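They automated the easy half of my job and left me the lids
Posted in: Shop Floor / Automation and You

flutedrim

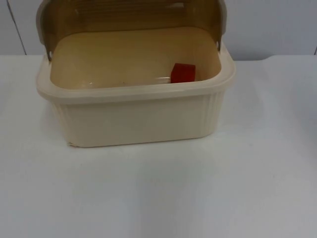

Bench 3, lid open, one red cube inside.

That is the whole curriculum. I have spent nine years in returns and refurb at Stotgate, and since September my job is teaching a robot arm from Zikell to put a cube in a bread box and close the lid. Management calls it the warm-up task. We do it 1,000 times before anyone lets the thing near a real return.

My title is now "cell attendant." Same pay, new lanyard. I used to wipe down, inspect and repack small kitchen stuff all shift. Now I open the lid, place the cube, press the button, write down what happened. Then I open the lid.

Anyone else been through this? Does it get more interesting or do I need a hobby?

palletjoe_2

Get the hobby. We had an arm on the packing line for two years and the most interesting thing it did was stop.

marrow_and_pea

I'd take your job tomorrow. I still do repack by hand and my wrists sound like gravel. You're getting the same money to press a button and you're on here complaining about the lanyard.

flutedrim

Fair about the wrists. Mine have been better, I'll give Zikell that. The lanyard is still ugly.

What bugs me is the talk. There used to be four of us at one long bench and you could get through a shift on gossip alone. Now it's one person per cell and the nearest human is on the other side of a wall panel.

Chalerm Prasertsri

I set these cells up for a living (not for Zikell, so no dog in this). A few things.

The hinged lid is the point of the exercise. Picking up a cube is easy. A see-through lid on two little pivots is a pain, it hides its own edges from the cameras and it flexes when you push it off center. If your arm closes that lid cleanly 10 times in a row, write it down with a star.

Also, "write down what happened" is the part of your job worth money. Ask who reads your notes. If they can't give you a name, make a fuss.

palletjoe_2

They'll read the notes right up until the notes are good enough, and then they'll read them to somebody cheaper.

Chalerm Prasertsri

I've seen that happen. I've also seen attendants end up running the whole row. Depends on the site more than the machine.

stelier_nights

Disagree with Chalerm on one thing. At Stelier we were told the notes mattered, and for 3 months I wrote beautiful notes. Full sentences. I asked for the file and they'd been saving only the pass/fail column. My advice is to keep your own copy.

marrow_and_pea

Did you get moved up?

stelier_nights

I got moved to nights.

flutedrim

Asked today. There is a name! She's at the vendor, she has read every line, and she wanted to know what I meant by "closed it like it was mad at somebody." I explained. She said they call that a force issue.

She also asked if I had an opinion on the chip at the bottom corner of the box. I have several.

palletjoe_2

Well, there's your hobby.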